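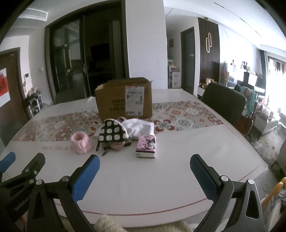

Trestmont Household Collection: Small Goods and Packing

The Trestmont Household Collection records everyday belongings as they are kept, sorted and sent in ordinary homes. The gallery was last revised on 02/04/2024. It forms part of a wider holding of 1,277 entries, and visitors are welcome to consult the remainder by appointment at the Corkcombe reading room.

This page is devoted to small personal goods and the cartons in which they travel. Entries are arranged by room, then by type of object. Captions are kept short, and fuller notes are held in the printed register.

Table with open carton and small goods. A brown cardboard box with a shipping label, its top flaps raised, on a white table with a patterned band of floral and geometric motifs. The lettering "Smile like a" is partly legible on the tabletop.

Detail notes: black half-moon-shaped fabric pouch with white rounded-square patches and light edging; fluffy pale pink ring-shaped band; crumpled white cloth; small pink and white package printed with a cartoon character in a black pointed hood.

Register heading: Small goods, fabric and packaged. Related entries appear in the Dullau series, which covers bags, pouches and soft cases, and in the Coşkun series, which covers printed tables and table coverings.

Using the Gallery

Pictures may be reproduced for classroom and private study without charge. Requests for publication should be made in writing and should give the page title, the intended use and the expected print run -- runs above 4,000 copies require a separate agreement. Please allow six working days for a reply.

The reading room is closed for the first two weeks of April. Written requests received during that period are answered in the order in which they arrive.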